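Sweeping robot recalled to bench after arm fault at Flarkden

Robotics startup Hedereck has paused its two-arm cleaning trials at the Flarkden test hall. Left arm let go of its grip without warning during a run in July, company says. No one hurt.

The fault showed up in the sweeping task, coffee beans, dustpan and hand brush, one of the jobs Hedereck uses to check how well two arms work together.

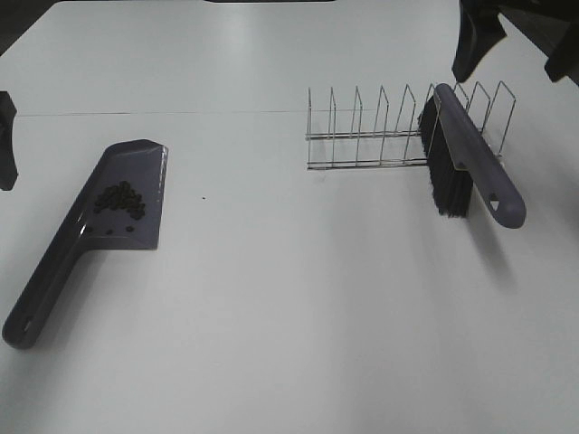
According to Consuelo Ayala, the left gripper opened on its own partway through a run. The right arm kept moving, as nothing had told it to stop. That second part is what worries people. A dropped tool is a nuisance, an arm that carries on regardless is a safety matter.

A technician hit the emergency stop. Logs point to a loose connector in the gripper cable, which cut the signal long enough for the fingers to relax. Hedereck wont say yet if the part came from its supplier, Lozano, or was fitted wrong in house. 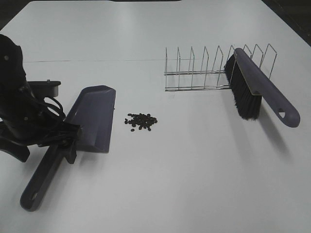
2 min read

Trials had been going well up to then. The team had planned 1,000 sweeping runs and was told to halt after the fault came up again in a repeat test. Same arm, same symptom.

New rule from the site: if either gripper loses signal, both arms must freeze. A software patch for that is being tested now at low speed, with staff kept behind the line. Hedereck wants 100 clean runs in a row before going back to full speed. No date given for teh restart.
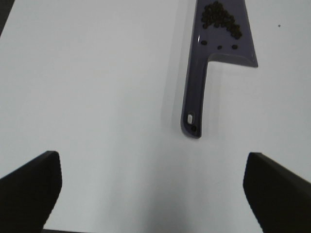

Roos Bosman wrote in to say the joint stop should have been there from day one, and that a cable fault is the first thing anyone plans for with two arms on one table. Flesusley, which rents space in the same hall, has asked to see the fault report before it runs its own arms again.

Hedereck says the report will go to all tenants once the connector has been checked.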